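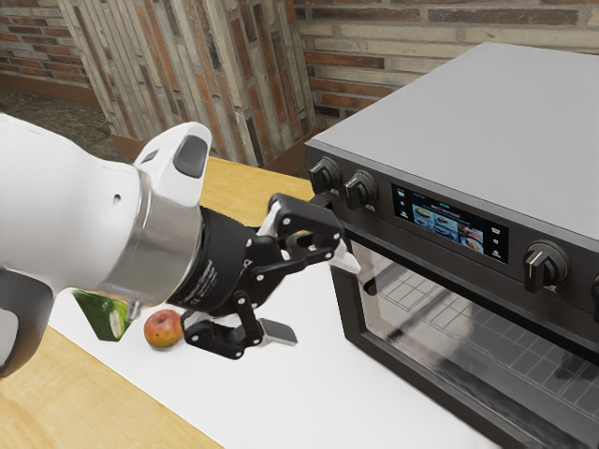

4.2 What the student paper did with its silence

I should say up front that I came to this part of the study with a bias. I edited a student paper myself (badly, and mostly on Friday nights), so when Kausar Shaikh and I sat down with the archive of the Anar, I was already rooting for the kids. The school had cut its after-hours homework program in June, the one used mainly by newcomer families, and the paper ran nothing on it for 7 weeks. Seven weeks! I kept flipping back through the issues thinking I'd missed a page.

When the editorial finally came, it was signed by the whole staff of 8 and it opened with an apology to readers. Shagufta Pirzada has written about this kind of collective signature before, and she reads it as a way of spreading the risk around. I don't entirely agree. In our interviews the editors talked about it more like a family argument that finally got settled, with two of them still a bit sore about the wording (one wanted "abandoned", the other wanted "let down", and "let down" won).

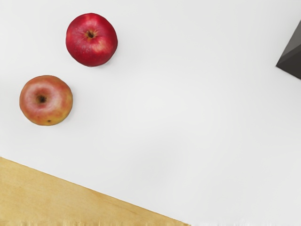

We coded the editorial and the replies to it using the scheme in Section 3, and the pattern surprised me. Most replies skipped the program cut altogether and went after the question of who gets to say "we" in a school paper. Babar Virk, my co-coder, flagged this on the first pass and I told him he was over-reading. He wasn't, and I owe him a coffee. We also counted the share of replies using a collective pronoun in the first sentence, split by students, parents and staff. Parents sit well above the other groups, and the gap holds when we drop the form letters that came in from the Dhanial neighbourhood group.

Figure 2. Two apples on a white surface beside a dark grey object.

I'd be careful with all this. The paper prints 3,000 copies and we only have the replies it chose to keep, so there's a filter sitting between us and the readers that we can't see through. Ehsan Bugti's work on letters pages handles the problem by going back to the unpublished mail, and I'd love to have done the same, but the Anar clears its inbox every term. What we can speak to is how the editors wanted the argument remembered, and I take that up in 4.3.

Comments (2)

Ghazala Yousafzai
Really enjoyed this section. Did you ask the editors whether the adviser saw the apology before it went to print? At our school that would have changed the whole tone.

Rultelis
The pronoun bit rings true for me as a parent. I wrote one of those "we" letters once and hadn't asked a soul.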